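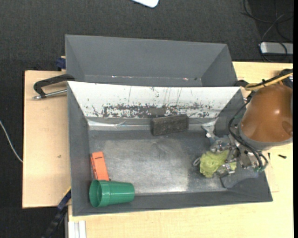
The last deep mine at Clurkeck closed in February, and for a while the town did very little with the news. Most of the 399 people still on the payroll had known for years. What they had not settled was who would look after the tin.

Clurkeck tin was never famous. It went into solder, bearings and the lining of food cans, and most of it left by rail without a name on it. The works at the bottom of the hill, run by a firm called Mamow, bought the ore, melted it down and sold it on in bars. At its busiest the works took in 1456 tonnes in a year. It now handles scrap, and it is doing better than many expected.

Scrap is awkward stuff. Old solder comes mixed with lead, copper and whatever was stuck to the board. Pewter tankards arrive with glass bottoms still in them. Each load has to be sorted and sampled before a price can be agreed, and sellers often dispute the result. The works keeps a second sample back for that reason, sealed and signed by both sides. If the two cannot agree, it goes to a laboratory in another county and the loser pays.

The melting itself is quick. Tin turns liquid at 232 degrees, low enough to manage on a kitchen hob, and the trouble lies in what comes with it. Iron is taken out by letting the metal cool slowly and skimming off the crust. Copper needs sulphur, which smells, and the houses on Ngô Street have complained about it since they were built. Mamow fitted a new filter two winters ago. Residents say the smell has gone on most days but not on damp ones.

Prices are the other worry. A small works cannot hold much stock, so it buys and sells within the same week and lives on the gap between the two. When the market jumps, sellers sit on their scrap and wait. The yard was silent for most of one summer because of this, and the furnace was let go cold for the first time in decades.

There is talk of reopening part of the mine. Stimeo, a exploration company with an office above the old bank, has drilled to 714 metres on the north side and says the results are good enough to carry on. It has promised 100 jobs if the money can be found. People in the town have heard figures like that before - some of them twice - and the works has made no plans around it. Its next big delivery is old organ pipes.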